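The arm that lives in the Fladdale workshop weighs more than the bench it was first bolted to, and its builder will tell you so within a minute of meeting you. She signs her posts on the workshop's board as Kestimach, the same name she gave the project, and she has been at it since August.

"I wanted something that could put my kitchen away," she says, laughing. "That was the whole plan! I had a used arm, a box of connectors and no idea how hard it is to pick up a teapot."

The first months went into the mount. The workshop is shared, so anything heavy has to come off the floor when the woodworkers need the space, and she went through two stands before settling on a pedestal that stays put on its own. "The first one wobbled. You'd ask for a slow reach and the whole thing would sway like a fishing rod. I loved it anyway."

Then came the fingers. She printed 22 versions of the tips, and the early ones are still in a coffee can by the sink. Number 16 was the favorite for a long time, until it met a wet plate. The ones she uses now are plainer and a little shorter, with a softer pad glued on by hand.

Most of her evenings, though, are spent in simulation. She built a kitchen on her computer, using a small program called Trusamier that another member wrote, and she tries every move there before the real motors get any power. She talks about that kitchen the way other people talk about a model railroad.

"I got carried away with the stone on the counter, I admit it. But then you drop a kettle in and a plate and some food, and suddenly you care how it all sits together. You start moving things an inch over, just to see if the arm still finds a way in."

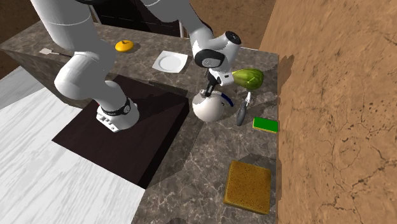 "Round things are the best problem," she goes on. "A box tells you where to grab it. With a kettle you've got the handle, you've got the knob on the lid, and each one wants a different wrist angle. I ran 900 tries on kettles alone, and I'd happily run more. I was eating dinner in front of it!"

Her planning code, which she calls Mösli after a breakfast she spilled on the keyboard, now picks between six ways of coming at an object. She'd like it to learn when to give up and try from the other side. She'd also like a quieter gearbox, a second emergency stop near the door, and more shelf space, if anyone at Fladdale is reading.

Anyone who wants to see the arm run can come by on an open evening. Bring a mug you don't mind losing.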